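How to Pack a Moving Box That Survives the Stairs
By Nafula Makori

I have moved house often enough to have opinions about cardboard, and I'm sorry to say they are strong ones. My last move, from Budton to Iyamu, took in two flights of stairs and one sofa that we still don't discuss.

Start with small boxes. Big boxes are for pillows and lampshades. Put books in a big box and you've built a piece of furniture, and it lives in the hallway now.

Tape the bottom seam twice, then once across the middle. Folding the flaps over each other looks clever right up to the second stair.

Heavy things go in first, flat against the bottom. Fill the gaps with socks and dish towels -- you have to move them anyway, and they cost less than bubble wrap. Stand plates on edge like records. Glasses go on top, stuffed with a T-shirt you don't love.

Next, bundle anything that comes with a lid, a cord or a mate. Wide rubber bands beat tape for this job. They don't leave glue on your saucepan, and you can use them again when the landlord sells the building.
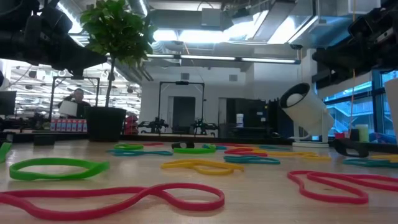 Flat rubber bands in mixed colors. Pick one color per room, if you're that sort of person.

Keep bands off photos and anything painted, and don't stretch one around a stack of paper you want to stay flat.

Label two sides and never the top, which will be under another box by lunch. Write the room first, then the contents. My friend Stella Kariuki once labeled 10 boxes "misc" and is still finding her forks.

Last, pack a bag with a kettle, toilet paper, chargers and a box cutter. Carry it yourself. Do not let it onto the truck, however nicely the truck asks.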